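The Quiet Joy of a Well-Wound Cord
Home & Habits

Open the bottom drawer in almost any house and you'll find it: the knot. Ours in Garklow was the size of a grapefruit, made of gift ribbon, window-blind cord, a length of twill tape from an old sewing project and at least one shoelace. It had survived three moves. When I finally sat down on the floor with it one January morning, I expected to give up before the coffee got cold. By noon I had the whole thing apart, and I've been a little bit in love with cord ever since.

I mean it! There is so much pleasure in a length of tape that comes off its bundle cleanly, right when you want it. You tie up the tomatoes, or the roll of drawings, or the picnic blanket, and you wind what's left and put it back. The whole business takes less time than hunting for scissors to cut a knot out.

Flat cord is where I'd start. Round rope is forgiving — it rolls, it slides, it mostly sorts itself out — but a flat strap has opinions. Every turn you make around your hand puts a bit of twist into it, and the twist has to go somewhere. Wind it tight and fast and you get a bundle that looks fine in the drawer and then springs into corkscrews the moment you let it go. The fix I like best came from a sailmaker's shop down in Siu, where they keep webbing on open pegs along the back wall. They wind in figure eights, so that each half turn cancels out the one before it. It feels clumsy for the first 2 bundles and then your fingers have it for life.

The other good trick is to work low, with the slack lying on the floor. Cord that hangs from a table swings and snags on chair legs. On bare boards it can lie in one big lazy loop, and you feed it up into your hands a little at a time, letting the strap turn over as it comes.

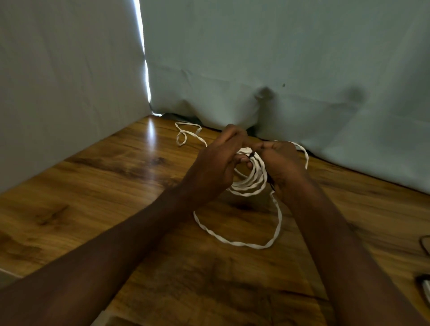 Page last changed: January, 7:00 p.m.

A white tape like this one shows you everything, broad side and thin edge by turns, all the way around the loose loop. Gather the strands side by side into an oval, keep a thumb pressed over them, and let the rest wait on the wood.

As for finishing, I take the last arm's length around the middle of the bundle, tuck the end under and stop there. Rubber bands go brittle. Wire ties bite. A strip of cloth is lovely if you have one lying around, and the people at the Midovora market stalls use paper sleeves with the length penciled on, an idea I stole on the spot.

Then comes storage, and I could go on for pages. A Jonska tray with shallow sections has done beautifully for me, though a cookie tin works too. Lay the bundles on their sides in a single layer, fat ones at the back. The grapefruit is gone now, and there's room in that drawer for the good tape measure and all the spare hooks.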